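# Buying grippers for Curnley, one box at a time

The equipment buyer at Curnley keeps her budget on a single sheet, and she is very happy to talk you through every line of it. When we met on a Monday she had it open before the coffee arrived.

"People expect the arms to be the big number," she said. "For our first year it's hand-held grippers, spare fingers, storage and people's time. I love this part! You get to decide what you want to learn before you spend the serious money."

Curnley wants to automate the packing of mixed snack boxes, the kind where every compartment gets something different. Before ordering any arms, the team is recording people doing the job with grippers held in their hands, and the plan calls for 9 pairs. She started with two.

"Two pairs taught us what to ask for," she said. "We'd written a spec that was all about grip force. Then we spent a week with soft bags and thin wrappers, and the spec came back with a whole page on finger shape."

She looked at two suppliers, Gikholm and Bernow. Gikholm quoted $358 a pair and Bernow came in higher, with replacement fingers included. She went with Gikholm and set aside $175 for fingers and screws, a line she fought for.

"Finance asked me if we could drop it. I said sure, if you'd like the whole project to stop over a screw." She laughed. "They left it in."

What would she tell somebody drawing up a first budget? She had plenty to say (I filled four pages). Buy the awkward groceries early, and buy lots of them. Book people for longer than you think, with breaks, as holding a gripper in each hand gets tiring. Put the storage drives on the same order as the hardware so they turn up together. And get the return terms in writing.

She also likes working in ordinary rooms, with furniture and clutter left where they are. "A clean bench is lovely, but I'm not buying for a clean bench. Give me a tablecloth and a sofa in the background any day." 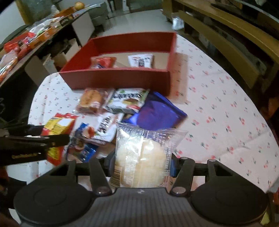
*A packet of pastries in the gripper, with the red compartment box and more snacks on the table.*

The clear packets are her favorite argument for spending on test goods. They crinkle, they shine, and whatever is inside is easy to crush, so she has given them their own row on the sheet.

The next decision is the arms. Rugemalira, the integrator she has been talking to, will lease them by the quarter, and she is leaning that way for the first line.

"Leasing costs more on paper if we keep them for years," she said. "But I don't know yet which wrist we need, and I'd much rather find out on a lease. Ask me again in June. I'll have a new sheet by then, and I'll want to show you all of it."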